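The Last Yard of the Wash
Folding is the part of laundry that most homes never finish. Two women in Vivdale have spent years working on it.

By Ximena Zavala

Consuelo Pacheco folds everything on a flat surface. She doesn't use the bed, because the mattress gives, and she doesn't fold in the air against her chest the way her mother did. She learned the flat method at Contreras, a wash-and-fold shop in Vivdale where she started at the counter and now runs the back room.

The shop handles 355 pounds of wash on a normal day in February, its slowest month. Most of it is shirts and towels. Pacheco says those two things take up nearly all of a new hire's first week.

"People think sheets are hard," she said. "Sheets are just big. A long-sleeved shirt is hard. You put it down and the arms go wherever they want."

Her rule is to put the piece down first and get it flat before making any fold at all. A dark shirt gets extra time, as wrinkles are harder to see on it under shop lights. She runs the side of her hand from the collar to the hem, then out to each side – never back toward the middle.
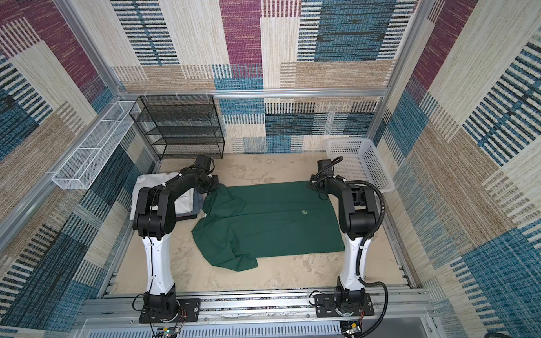

Page 42

The second rule is about where the finished pieces go. Pacheco wants a shelf within arm's reach and she wants it empty before the first load comes out. If there are still clothes on it from yesterday, they get put away or moved to the counter. She has sent people back to do this in the middle of a rush.

She likes wire mesh for shelving. It doesn't hold dust, and a towel that is still a little damp in the hem gets air from underneath. Solid shelves look better in a catalog, she said, but she has pulled musty washcloths off too many of them. A black wire rack with four shelves is enough for a household, in her opinion, provided each shelf has a job. She puts towels low, shirts at eye level and anything seasonal on top.

Baskets are a separate subject. Plondby, a home goods store two doors down from the shop, sells them in every size, and Pacheco tells customers to buy the plain white plastic kind with holes in the sides. She also tells them to buy 2. One carries clothes to the washer and the other carries them away from it.

Martha Worero agrees about the baskets and disagrees about nearly everything else. She teaches a home care class at the Vivdale library and estimates that 1,000 people have been through it. Worero folds shirts in thirds. Pacheco folds in half and then tucks the sleeves. Both say the other's shirts come undone in the drawer.

They do share one habit, and it is the one students ask about most. Each keeps a single mixed pile going beside the work, with every finished piece set on top, and sorts it only at the end. Worero used to have her students build separate piles from the start.
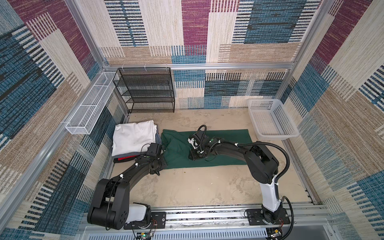 She dropped that after watching how much time they spent looking for the right pile. A mixed stack stays next to the folding hand. When it gets to 5 pieces in a beginner's class, she has them stop and square the edges, then keep going.

Towels are where she tells people to begin. A towel has four corners and no sleeves, and a mistake can be shaken out in a second. Her students lay it down the long way, smooth the ends, and bring one short side over to meet the other. Then they do it again. The thick edge faces out on the shelf, so the hand can grab one towel without dragging the rest along.

Pacheco turns her thick edges out too, though she says she got there first. On the afternoon I visited, she refolded a shirt I had done myself, and she did it without stopping the story she was telling about a customer's tablecloth. It went on the pile with the others. The dryer behind her had ten minutes left on it, and she was already clearing the table.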